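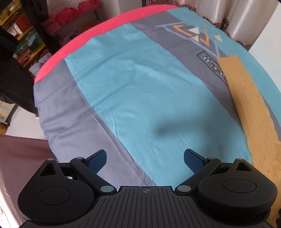 Two housings, two linkage arms

Print this page | E-mail this page

Joining a table to a point layer in Dokby

Use a table join when your point layer has locations but the values you want to map are in a separate file. These steps use the Grewal well layer, which has 200 points, and a plain text table of water depths. Any point layer and table will work as long as they share an ID field.

Before you start

Open both files and compare the ID fields. They must be the same type. A field stored as text will not match a field stored as a number, even when the values look identical on screen. Dokby does not warn you about this - it runs the join and leaves the new columns empty.

Check for leading zeros too. Spreadsheet programs often strip them, so 007 in the layer becomes 7 in the table.
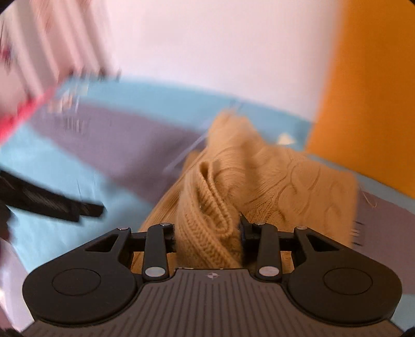
Tan knit over light blue

Running the join

1. Add the point layer and the table to a new map.
2. Right-click the point layer and choose Joins, then Add Join.
3. Set Layer Field and Table Field to the ID field in each file.
4. Leave Keep All Records checked. If you clear it, points with no match are dropped from the map.
5. Click Validate. The message box lists the number of matched records.
6. Click OK.

If the match count is lower than you expected, sort the attribute table by one of the new columns. Unmatched points are grouped at the top with null values. In the Grewal layer there are 2, both wells that were never measured.
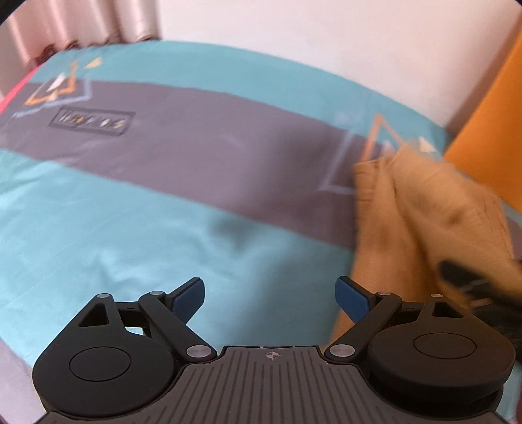 A join is stored only in the map document. To make it permanent, export the layer to a new file. Field names longer than 20 characters are cut off on export, so rename long ones first.

Duplicate IDs

When an ID appears more than once in the table, Dokby uses the first row it finds and ignores the rest. To keep every row, use Relate, or summarize the table by ID before joining. The Anlow extension adds a Join One to Many tool that makes a copy of the point for each matching row - useful for repeat readings, but the point count will no longer match the original layer.

Removing a join

Right-click the layer, choose Joins, then Remove Join. The source table is not changed.

Print this page | E-mail this page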